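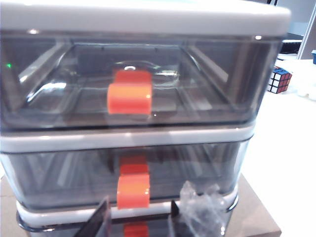

Darnell Holloway would throw the drawers out before he threw out anything in them. Plastic drawers, he told me within a minute of my sitting down, are where a household puts the decisions it doesn't want to make, and he has been paid to empty enough of them to have an opinion.

I had come to be talked into something. Holloway runs Clerkel, a home sorting service that charges by the half day, and his method has been passed about among people I know with the sort of fervour I distrust. I own drawers. I like them. Mine hold batteries, string, takeaway menus from places that have shut, and the instructions for a boiler we replaced.

"And when did you last open the bottom one?" he asked.

I said I opened it quite often. He waited. I said January, perhaps.

His argument is that a see-through drawer lets you feel tidy without being tidy. You can make out that there is something in there, dark and lumpy, and that is enough to persuade you that you know what it is. "People buy the tinted ones because the clear ones look a mess," he said. "So they've paid extra not to see. Then they tell me they bought see-through so they could find things."

I put it to him that this was a lot of psychology to hang on a plastic box. He agreed cheerfully and carried on.

The Clerkel method, as far as I could get it straight, goes like this. Every drawer in the house is tipped out on to a sheet, one at a time. Whatever has a proper home elsewhere goes there that day. What is left gets one drawer, and one only, and the drawer must be shallow enough that nothing can lie on top of anything else. He calls this the Seixas rule, after the street where he first tried it, in a flat with 13 drawers in the hallway alone.

What happened to the flat? "It's fine. They've got two now."

Two is more than one, I said.

"They had a baby."

This is the trouble with rules of this kind. They are very firm until somebody needs a place for the nail scissors. When I pressed him he allowed that sewing things could have a drawer, and medicines, and that a child's drawing stuff was better in a drawer than on the floor. By the time the tea had gone cold we had worked our way back up to five or six, which is a fairly ordinary stack of drawers and could be had in any shop without his help.

He was better on the practical side, and I would have liked more of it. Ask him what goes wrong with a unit and he stops preaching. The deep drawer should never be at the top, he says, if you mean to fill it, as the whole stack gets tippy when you pull it out. Bright handles are worth having: an orange handle gets used and a white one on a white front gets forgotten. He likes a lid you can put things down on and dislikes what people then put down on it. He has no patience for labels. "You write 'cables' and then you're stuck with it. Everything with a wire goes in for ten years."

He spoke well of the Triline, a unit he used to recommend, and rudely of the Skoretti, whose runners he says give out once there is any weight in the drawer. I asked whether he was paid by either. He said no, and that if I knew anyone at Triline he would be glad to be.

On figures he was less convincing. His leaflet says the average customer gets rid of 794 items in a morning. I asked who counted them. He said he had, at one house, and that it included paper clips. The same leaflet promises that you will save up to 45 minutes a week otherwise spent looking for things. I don't spend that long looking for things. I spend it looking for my glasses, and they have never once been in a drawer.

Did he have drawers at home himself? There was a pause.

"In the shed," he said. "That's different. That's screws."

I went home and pulled out the bottom drawer, more to spite him than anything. It had in it a bicycle pump for a bicycle we gave away, four candles and a school photograph I had been sorry to lose. I kept the photograph and the candles. Then I put the pump back, in case, and shut it.

Posted September 8, 2019

Search this site Type here to search Go

3 comments

Marrow557
Had him round last spring. Very nice man, took a whole morning, and I've been looking for the tape measure ever since.

Jan
He's right about labels. Ours says CHRISTMAS and it's all plugs.

oldtin
Shed drawers ARE different though.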